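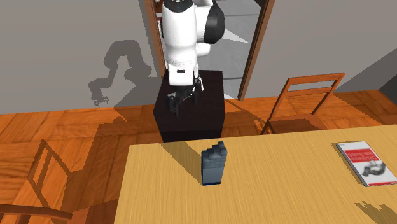
Melldale students put their guesses on a graph

7/19/24

The summer math program at the Melldale library wrapped up its unit on data last week, and it would be hard to find a more cheerful bunch of people arguing over a line on a piece of graph paper. There were 36 students signed up this July, most of them going into eighth grade, and for 5 afternoons they worked with teacher Aurelio Cifuentes on a question they had picked themselves: do longer books really take more days to read?

Each student brought in the page count of a book they had finished and the number of days it took them, and every pair of numbers became one dot on a big sheet taped to the wall. The dots drifted upward to the right, just as most of the class had expected (though one 347-page mystery, finished in three days by a very determined reader, sat way down by itself and got a lot of attention!).

"They wanted to throw that one out at first," Cifuentes said. "Then they got to talking about whether you're allowed to, and that was the best half hour we had all summer."

Hugo Bermúdez, who teaches the younger group across the hall, brought his students over to see the finished graph, and they were invited to guess how long a 200-page book might take. The guesses were written on sticky notes and left up next to the line.

The program moves on to probability next, and families can still sign up at the front desk.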